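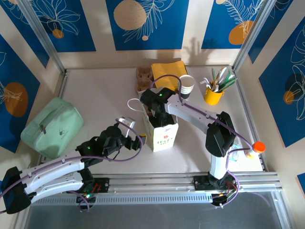 Workshop notebook, 5 Oct 2019

Hide glue again. Marcus Ambrose wants the Nair chair done without anything out of a plastic bottle, so the Drarklow pot came down off the shelf and I spent the morning smelling like a stable.

Soaked the granules overnight in cold water. Pot set to 140 F to start. The dial says 140, the candy thermometer says 160, and I believe the candy thermometer, as it has never tried to sell me anything. Turned the dial down until the two stopped arguing. Thinned twice. Should run off the brush in a string and then break into drops. Mine ran off the brush and onto my shoe.

Joints: back legs to seat rail, both sides. Old glue came out with hot water and a toothbrush, except in the left mortise, where some previous genius used epoxy. Forty minutes with a chisel and bad language. The tenon is now a hair loose. Shimmed it with a plane shaving, glued on one face only, let it grab, then trimmed.

Open time is still the problem. With the shop this cold I get maybe a minute before it gels. Warmed the parts with the hair dryer first and got 5 minutes on the second side, long enough to find the clamp I had put down somewhere clever. Rub joint on the corner blocks, 10 blocks, no clamps. All held when I pushed on them.

Tried urea in a small batch for the Vuston table leaf. Slower gel, yes. Also stayed rubbery on the test scrap, so I overdid it. Halve it next time.

Zitach invoice came: 2,579 for veneer. I have read it again and it is still 2,579. Ask Marcus whether we ordered the crotch walnut or just talked about it - I remember talking.

To do: seat rail dry fit, new brush, scrape the shoe.

Print this page | E-mail this page

Comments

dovetail_lou: Try a glass jar in a water bath instead of that pot. Easier to clean.

M. Ambrose: We ordered it.

hank: What gram strength are you using?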